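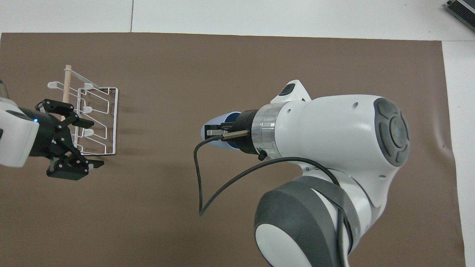
図3　茶色のマットを敷いた白い作業台。マットの縁はわずかに不揃いである。

3.2　敷物の色と置き場所の記憶

本節では、台所の作業台に敷く布やマットが、物の置き場所の記憶にどのような影響を与えるかを検討する。前節で述べたように、共同で使う台所では、道具の置き場所についての規則は文章で書かれることが少ない。多くの場合、規則は物の配置そのものによって伝えられる。Fekete（2018）はこれを「静かな取り決め」と呼び、敷物の境界線がその取り決めの一部になると主張した。本研究もこの考え方を出発点とする。

調査はZurndaleの共同住宅で行った。この住宅には台所が二つあり、住民は便宜上、上の階のものをDirum、下の階のものをChengと呼んでいる。名称の由来について住民の説明は一致しなかったので、本稿では論じない。調査に参加した住民は28名であり、そのうち13名は入居してから一年未満であった。新しい住民と長く住んでいる住民とでは、台所の規則の理解が異なると予想されたため、二つの群に分けて分析を行った。

参加者には、夕食の後に短い日誌を書くことを依頼した。日誌の項目は、使用した道具、戻した場所、および戻すときに迷ったかどうかの三点である。金曜日の夜は共同の食事会があり、台所を使う人数が普段と大きく違うので、その日の記録は別に扱った。回収した記録は合計で865件である。記入の漏れがあるものについては、本人に確認することができた場合にのみ補った。

分析に当たり、作業台の表面を「敷物の上」「敷物の外」「境界」の三つの領域に区分した。図3に見られるように、マットが台の大部分を覆う場合でも、端には白い面が細く残ることがある。この残った面をどう扱うかは、区分の上で小さくない問題であった。Feketeの方法では、これを単に余白とみなして集計から除いている。しかし我々の聞き取りでは、何人かの住民がこの細い面を「一時的に物を置いてもよい所」と理解していた。したがって、本研究では余白を独立した領域として残し、「敷物の外」に含めることにした。

結果として、長く住んでいる住民は、敷物の上に置く物と外に置く物とを比較的はっきり区別していた。一方、新しい住民の日誌には「前の人が置いた場所に合わせた」という記述が多かった。すなわち、彼らは敷物の境界よりも、直前の配置を手がかりにしていたと考えられる。興味深いことに、五月に下の階の敷物が別の色に替えられた後、迷ったという記述は長く住んでいる住民の側に増えた。色の変化が、既に覚えていた区別を弱くした可能性がある。ただし、同じ時期に食器棚の中の整理も行われており、両者の影響を完全に分けることはできない。

また、台の継ぎ目が境界として利用されるかどうかも尋ねた。継ぎ目を意識していると答えた住民は少なく、意識している場合でも、掃除のときに汚れが残りやすい線として語られることが多かった。物を置くための目印としての言及は、Fistgateで行った予備調査の結果と比べても目立たなかった。Fistgateの台所では敷物を全く使用していなかったので、単純な比較には注意が必要である。

以上の結果は日誌の自己記述に基づいており、実際に戻された場所と記述された場所とが一致しない場合があり得る。この点については、次節で棚の配置の記録と照合しながら検討する。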